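4.2 How far the work lists can be trusted

Most of what is repeated about the Garura song school rests on its work lists. There are 2 of them, and they do not agree. The longer, kept in the Husley deposit, gives 1,807 titles. The shorter, printed for the Guzmán festival and reissued with small changes, leaves out almost all the stage music and adds pieces that no other source mentions. Programme notes tend to quote whichever list suits the concert. Earlier studies have mostly done the same, and the figure of 1,807 has hardened into a statement about how much music the school produced.

We doubt that it can bear that meaning. A title in the Husley list is a line in a ledger. Sometimes the line stands for a full score with parts, sometimes for a single voice part, and sometimes for nothing that can now be found. Songs that were moved down a tone for a different singer were entered again. So were choral pieces when the words were changed, which happened often, as radio editors asked for new verses to old tunes. One lullaby appears under its first line, under its refrain and under the name of the film it was borrowed for. Anyone counting titles will count it three times.

To see how much this matters we drew a sample of 400 entries, spread evenly through the ledger, and tried to match each one to a manuscript, a printed copy or a broadcast tape. Two entries were treated as the same work when the melody matched for at least the first full verse, whatever the key or the words. This is a generous rule, and a stricter one would keep more works apart. We chose it knowing that it would favour our own suspicion, and readers should weigh the results with that in mind. Where a melody had been reused with a new middle section, we left the entries separate and marked them as doubtful.

The matching was slow and partly a matter of ear. Two of us worked through the sample separately and compared notes afterward. We agreed more readily on the songs than on the piano pieces, where a shared opening figure can mean a reworked piece or only a teacher's habit passed down to pupils. In the piano group we ended up with a large set of cases that neither of us would defend with much force. They are flagged in the catalogue files, and we ask that they not be cited as either duplicates or new works.
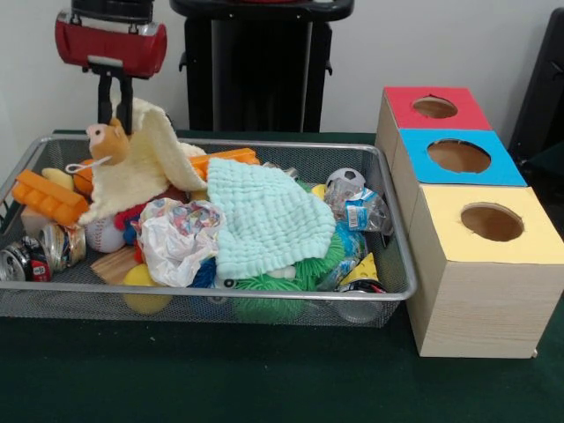 Figure 4. A gripper lifting a plush toy from a mesh tray.

The broadcast tapes raise a different problem. They have been treated as the most reliable witness, on the grounds that a tape at least proves that something was played. It does, but it does not prove what. Box labels were copied from the running order, and running orders were changed late. In several cases the label names a choral suite and the tape holds a solo song with piano. A colleague's earlier survey took the labels at face value and reported that the suites had been performed complete. We could not find one complete performance among the tapes we were able to hear, and we would be cautious about any account of the school's orchestral style that depends on them.

There is also the matter of the 40 songs said to have been collected in the hill villages and arranged for the conservatory choir. The claim goes back to a preface in the Nusix edition, which gives no villages, no singers and no dates beyond a remark that the trip took place in January. Later writers have added detail with each retelling. By the time the story reaches the festival booklet there is a mule, a snowed-in pass and a notebook lost in a river. None of this can be ruled out. But the tunes themselves look less like village material than has been assumed. Many close with the same turn of phrase used in the school's theatre songs, and the harmony sits so comfortably under them that it is hard to believe the melody came first. The simplest reading is that a few were collected and the rest were written in the same manner, which was common practice and nothing to be ashamed of.

Supporters of the older view point to the dialect words in the texts. We find this weak. Dialect words were in fashion, they were available in printed readers, and the spellings used in the Nusix edition follow those readers closely, misprints included. A singer working from memory would not be likely to reproduce a misprint.

What the lists can show, if handled with care, is which pieces people kept asking for. A song entered again in four keys was a song that singers wanted. The ledger's repeated entries are a nuisance for anyone who wants a total, yet they record demand better than the reviews do, most of which were written by friends of the composers. We use them for that purpose in the next section and leave the total alone. Until the remaining manuscripts in the Husley deposit have been opened and compared, any figure for the school's output should be read as a count of lines in a book, and the festival list should not be used to correct it.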